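# Left gripper loses pose near the table, right one is fine. Cube, strap or lens?

**sosstead_bench**

I look after one hand-held gripper station. Two grippers strapped to the forearms, one fiducial cube on each, a camera in each gripper body and one at head height that reads the cubes. The operator sits at a white table and handles kitchen items. The recordings go to the people who train the arm policies, and they reject any episode in which either gripper loses pose for more than 8 consecutive frames.

Since June the left gripper has been failing that check. The right one passes. The task is lifting the glass lid from a cooking pot, setting it down, and putting it back. Pose drops out on the left when the gripper comes in low beside the pot. In the last batch the left track was lost for 2,576 frames in total, spread over 17 episodes. The right track in the same episodes had no gap long enough to count.

The station in its normal layout, with both cubes toward the head camera:

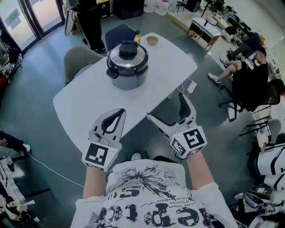 ## What I have already tried

- Swapped the data cables between left and right. The fault stayed with the left gripper.
- Wiped both cubes with a dry microfiber cloth.
- Reprinted the left marker on matte label stock and applied it over the old one.
- Reran the head camera intrinsics. Reprojection error did not change by any amount I would care about.
- Moved the pot to the other side of the table. The dropouts became shorter but did not go away.

The straps are the Kinero type with the wide buckle. The tracking software is the Bensaid package, default settings except for exposure, which is fixed. The room has a tall glass window wall and ceiling lights, and I can't control the daylight.

I also pulled a still from one of the gripper cameras in case the optics at that end are relevant. I don't see anything wrong in it, but I don't know what these are supposed to look like.

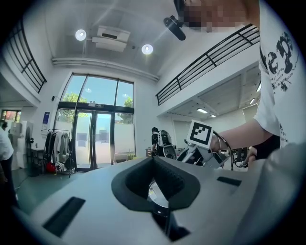
*Still from a gripper camera, other gripper and its marker cube in view.*

What should I check next? I would like to avoid replacing the whole left unit. Lead time on a new body is long and we have no spare.

---

**Mawuli Abubakari**

Swapping the cables was the right first move. It clears the capture box and the ports. What you have left is the cube, its mount, the marker definition in software, and the geometry between the cube and the head camera. I would work through them in this order.

**1. Marker definition.** You applied a new print over the old one. Measure the black square on the new label with calipers, outer edge to outer edge, and compare it with the value in the Bensaid config. Label printers often scale to fit the margins. If the printed size is wrong, the solved distance is wrong, and the filter may throw the detection out as a jump even though the marker was found. Check this before anything else, as it could be a second fault on top of the original one.

Also check the white border. The detector needs clear white outside the black square. If the label was trimmed tight and the edge of the cube face falls right at the black, detection becomes unreliable at steep angles.

**2. Label stack.** Two labels on one face put the new one slightly proud of the position in the model. The offset is small, but an air bubble under the top label will bend the pattern. Peel both, clean the face with isopropyl alcohol, let it dry, and apply a single label with a squeegee from one edge.

**3. Cube mount.** Hold the gripper body in one hand and try to twist the cube with the other. There should be no movement at all. If there is play, remove the cube, look for cracks around the screw bosses, and refit with new screws and a drop of low-strength threadlocker. Do not use the high-strength grade on plastic bosses. After refitting you must redo the cube-to-jaw calibration. The old transform is no longer valid.

**4. Forearm strap.** With a wide strap the body can roll around the forearm when the wrist bends. A few degrees of roll will turn the good face away from the head camera and leave only a side face at a shallow angle. Mark the sleeve or strap at the buckle with tape, run five lid lifts, and look at whether the mark has moved.

**5. Exposure.** Fixed exposure plus daylight through a glass wall will give you different contrast on each side of the table. Log the mean gray value inside the white border of each cube over one episode. If the left border clips at 255 during the dropouts, lower the exposure until it doesn't and add light to compensate. Matte stock helps with glare but does nothing for clipping.

On the still: the marker on the other gripper is in view, so you can use it as a cross-check. Run the detector on the gripper video offline. If that camera reads the cube cleanly in the same time window where the head camera loses it, the marker itself is probably good and you should concentrate on viewing angle and light. This only tells you something if it's the left cube being seen, so use the right gripper's camera.

The dark corners are normal for a wide lens in a round barrel. Ignore them unless the circle is off center compared with your older recordings.

---

**unia_tech2**

had the same thing on ours, it was the strap. tighten it

---

**gantry_and_grease**

Agree with most of Mawuli's list but I'd put the strap and the seating position ahead of the label. The reporter says the dropouts got shorter when the pot moved. A wrong print size wouldn't care much where the pot is. Occlusion and angle would.

Try this with no operator. Clamp the left gripper to a stand at the height and angle where it fails, with the pot in place, and leave it there for a minute while you record. Then rotate it in small steps and write down the angle at which pose is lost. Do the same with the right unit in the same clamp. If both drop at the same angle, the hardware is fine and you need to change the operator's posture or raise the head camera. If the left drops earlier, go back to the cube.

Two more things:

- Route the cables so they can't swing in front of a cube. A thin cable crossing the black border is enough to break the square. We tie ours back along the forearm with hook-and-loop, leaving enough slack at the wrist that the connector isn't loaded.
- Check that the left and right marker IDs in the config match what is on the cubes. If you reprinted from the wrong sheet you can get an ID the filter accepts on one face only.

I would leave the intrinsics alone. A bad head calibration would show up on both sides.

---

**sosstead_bench**

Measured the label. It is 2 percent undersize, so that was one fault, and I introduced it. Corrected by reprinting at 100 percent on a bare cube face. Total lost frames came down but the left still fails low beside the pot. There is no play in the cube mount. The clamp test is next, and I'll post the angles for both units when I have them.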